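Robot Cell Technician, Bin Picking
Kovia, Golero site
Full time, permanent
Start: May or by arrangement

Kovia is hiring a technician to take over the daily running, upkeep and repair of the bin-picking cell at its Golero site. The cell picks mixed, unsorted objects out of an open metal bin with a two-finger gripper. It runs up to 11 hours a day. The technician reports to Idris Ellis, who is responsible for cell hardware.

The position is hands-on. Most of the working day is spent at the machine, with the remainder at a bench in the same room. It is a hardware job. Grasp planning and vision software are handled by a separate team, and the technician is expected to tell that team clearly when a fault is on their side.

The cell

The cell consists of a KUKA arm, a gripper built up in house on the arm flange, a gray metal bin on a wooden tabletop, and a fixed camera covering the workspace. Power, signal and air lines are run along the outside of the arm in a dressed bundle. The outside routing was chosen so that a single line can be changed without stripping the whole bundle. It also means that the bundle moves with every wrist rotation and has to be inspected often.

The bin is held in place with spring clamps and located against tape marks on the table. The robot's base frame and the bin frame are taught separately. If the bin shifts, the bin frame has to be taught again before the next run. The inside of the bin is painted on some surfaces, and the paint wears. Worn areas change how the bin reflects light, so they are logged and the log is passed to the vision team.

Objects for the cell come in sets. A set normally includes rigid parts, cloth, reflective packaging and irregular shapes, and it is changed when the test plan calls for it.

Duties

Start-up and shutdown. Power up the controller, check the emergency stop circuit, home the arm, run the reference move at reduced speed and release the cell by 8:30. Shut down in the reverse order and leave the arm parked clear of the bin.

Cable inspection. Check the bundle at every bracket for chafing, flattened hose, loose ties and pulled connectors. Move the wrist slowly through its full working range in manual mode while watching the loop at the wrist. The loop must stay slack at both ends of travel and must not catch on the bin wall.

Gripper service. Remove, inspect and replace fingertips. Check finger parallelism and closing force. Closing force is set to 70 newtons for the standard fingertips and is checked with a gauge after every fingertip change.

Frame and tool checks. Verify the tool center point against a fixed pin and teach it again when the error is outside tolerance. Teach the bin frame after any change to the bin, the clamps or the table.

Collision recovery. After a contact stop, back the arm out in manual mode, inspect the fingertips, the gripper mount and the cables, verify the tool center point and record the event. The cell is not restarted on a cleared message alone.

Spare parts. Keep fingertips, hose, fittings, ties and connectors in stock. Gripper hardware comes from Clusier and has a lead time of 17 working days, so the reorder point matters. Hose and fittings are ordered through Srithong.

Records. Every intervention is entered in the cell log on the day it is made, with the part replaced, the reading before and after, and the time out of service.
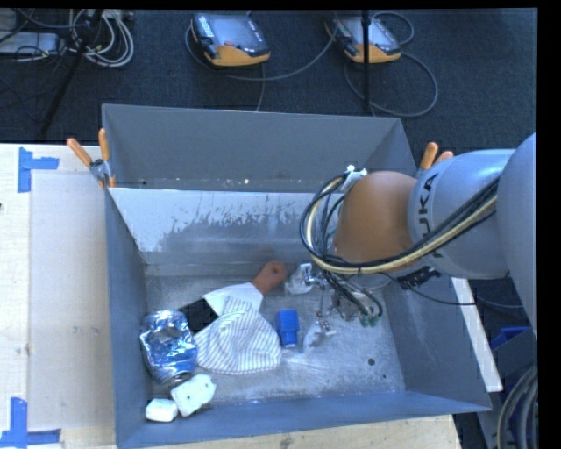 How is the wrist cable bundle kept from reaching the bin during deep picks?
The loop length is set with the arm at its lowest taught position, and the path is then run at reduced speed with the wrist at both rotation limits. Any wrist angle that brings the bundle within the clearance limit is blocked in the controller, and the technician maintains the list of blocked angles.

Required

Completed training in mechatronics, industrial electronics, or machine maintenance, or equivalent work experience.

At least two years of work on industrial robot arms, including jogging, frame teaching and recovery from collisions. Experience with KUKA controllers is preferred. Applicants trained on another make will be considered if they can show that they have taught tools and frames on their own.

Ability to read electrical and pneumatic drawings and to correct them when the machine differs from the drawing.

Clean crimping, soldering and hose work. Applicants will be asked to make up a short cable as part of the interview.

Written English good enough for the cell log.

Useful

Experience with cable dressing on six-axis arms.

Basic scripting, enough to read a log file and pull out fault codes.

Use of a 3D printer and simple CAD for brackets and fingertip molds.

Prior work with a machine whose task changes often. The object sets vary, and a setting that holds for one set may not hold for the next.

Working conditions

The technician works the day shift. The cell is stopped for planned maintenance once a week in the afternoon, and larger jobs are scheduled for that period. There is no night shift. On-call duty is limited to release tests and is paid separately.

Work inside the safeguarded area takes place in manual reduced-speed mode with the enabling switch held, or with the drives off and locked out. Safety shoes and eye protection are supplied. Loose sleeves, rings and lanyards are not permitted at the cell.

The work involves standing, reaching over the table and occasional lifting of bins and fixtures. A height-adjustable bench is available for gripper work.

Training

The first four weeks are spent alongside the current technician. During that time the new hire carries out each routine task under supervision and signs it off in the log. Controller training is paid for by Kovia and takes place in working hours. The technician takes full responsibility for the cell once the fingertip change, the bin frame teach and a collision recovery have each been completed without assistance.

Pay and terms

Pay is set by experience and is stated in writing before the second interview. The contract is permanent after a six-month trial period. Tools are provided. Paid leave and travel costs follow the site agreement, a copy of which is sent with the interview invitation.

How to apply

Send a resume and one page on a machine you have kept running. State the make of the robot or equipment, the fault that took the longest to find, and how it was found. Drawings or photographs of your own wiring or fixtures are welcome, provided your employer permits their release.

Mark applications "Cell Technician, Golero" and address them to Idris Ellis at Kovia. Applications are read as they arrive. Interviews are held on site and include one hour at the cell.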